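4. Laying out the work surface

The Landeg needs a table it can make sense of. It has no opinion on your decor, but it does like to know where things are, and the Clunia software finds them by reference to a grid that you are about to make with tape. Allow half an hour, or longer if you are particular about straight lines.

You will need: plain brown kraft paper, a roll of blue painter's tape, a tape measure and patience. Pradis sells a printed mat that does the same job and costs a good deal more.

4.1 Clear the table and cover it with paper. Fix the edges down. Small creases do no harm. A ridge you can catch a fingernail on will be found by the gripper sooner or later, usually during a demonstration.

4.2 Bolt the mounting plate to the near edge, in the middle. Finger-tight is not tight.

CAUTION: Do not power the arm until the plate is fixed. The arm weighs less than you think and moves faster than you would like.

4.3 Run one strip of tape away from the centre of the plate towards the far side. Every other line is measured from this one, so if you only get one right, make it this one.

4.4 Add two more strips on each side of it, then two long strips across. Keep the spacing even and write it down. Clunia will ask for it in millimetres (200 is the default) and will believe whatever you type.

4.5 Place the lamp at the far end of the centre line, with its base on the paper. Put the laptop and mouse at the near left, where you can reach them without leaning across the arm.

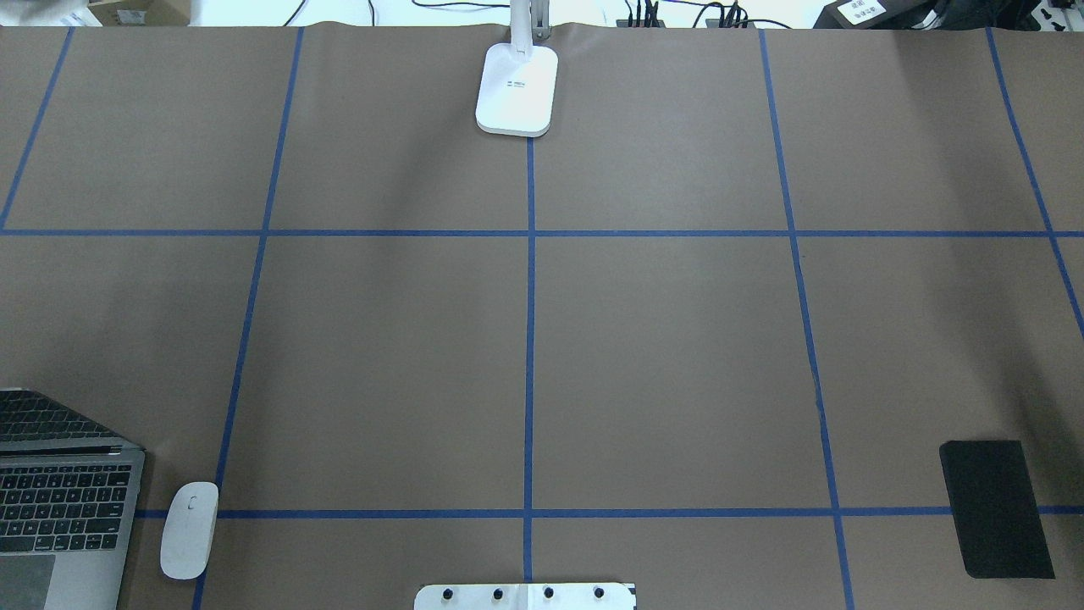 4.6 Open Clunia, choose Surface, then New Grid, and follow the prompts. If it stops with error 31, it has lost a line. Press the tape flat, turn the lamp up and try again — swearing is optional and has no effect on the result.

NOTE: Once the grid is saved, leave the lamp alone. Moving it means repeating 4.6.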